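Home | Articles | Index | Contact
2 min read

Felt (textile)

Felt is a cloth made by matting fibers together, no weaving. Oldest kind of fabric in many places, older than the loom probably. Wool mostly, rabbit fur for hats. 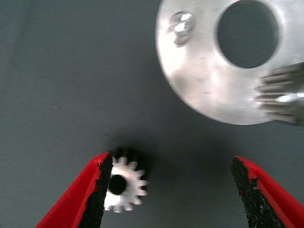 Wet felting uses hot water, soap and pressure. Scales on the wool catch and lock. Color is up to the dyer; dark slate gray with a matte face, as seen here, hides dirt and is easy on the eyes. The Grudier mill made 19 shades at its peak, almost all grays and browns.

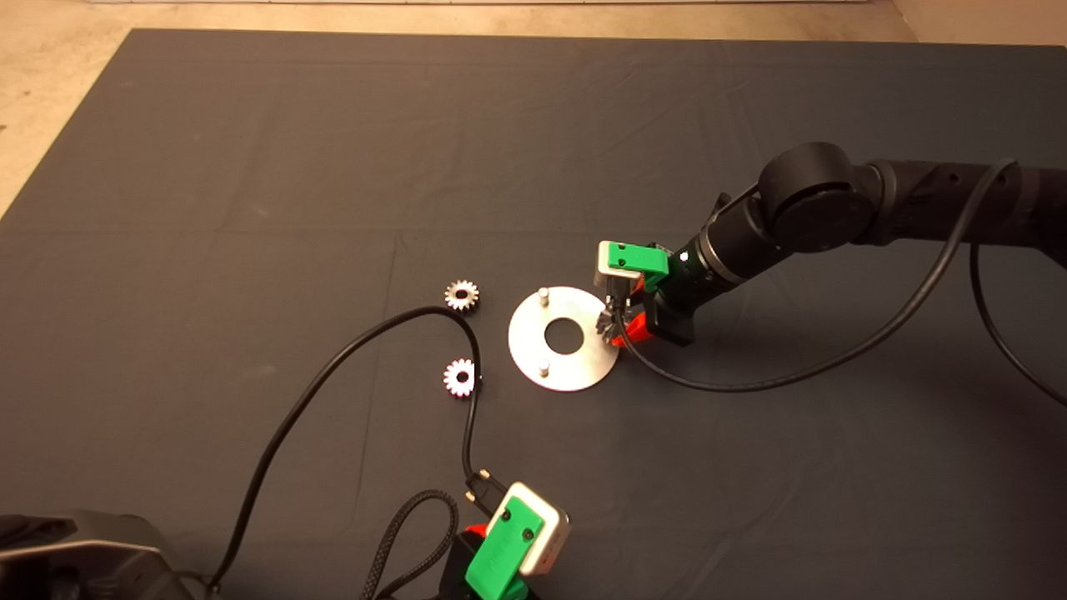

Textiles Desk, Londoño Reference Club

Needle felting is dry. Barbed needles, faster, alot less mess. Industrial felt goes into piano hammers, gaskets, polishing pads. Synthetic kinds are cheaper but pill sooner. See also: fulling, boiled wool.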